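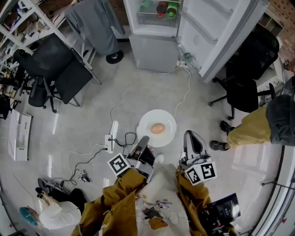

Last edited: July, 9:14 pm

ok so a bunch of you asked about the sleep and blood pressure study I've been in since spring, and I finally got my results packet, so here goes (long one, sorry!)

The short version is that a group at Cullinane wanted to know if going to bed at the same time every night does anything for your blood pressure, even if you don't sleep any longer. 383 of us signed up, mostly night shift people and parents of little kids, so basically the most tired folks in Mokport

You wear a cuff at home, twice a day, and you log your bedtime in an app called Nomell. The app is fine. It logged me out every time my phone updated and I lost most of a week in May that way, still a bit sore about it

First 200 people through the door got the full version with the overnight cuff that squeezes your arm while you're asleep. I was in that bunch, lucky me. You do get used to it, my husband never did

Niamh Doherty ran our check-ins and she was great. I asked her straight out if I was messing up their data with my terrible bedtimes and she laughed and said terrible bedtimes were what they needed

So, results! The people who kept to a steady bedtime had slightly lower morning readings than the people who didn't. Slightly!! Please don't toss your pills over this. They also say it could be that steady sleepers drink less or walk more, and they can't fully pull that apart yet

My own numbers barely moved, for the record. I did sleep better in June, but I also quit coffee after lunch, so who knows

Sajib Matubbar asked if they're taking more people. Yes, there's a second round in the fall over at the Furkau clinic, 100 spots, and they want people over 70 this time. So tell your parents

They pay for parking, and you get to keep the cuff. I'll put the sign-up number in the replies once I dig the letter out of my bag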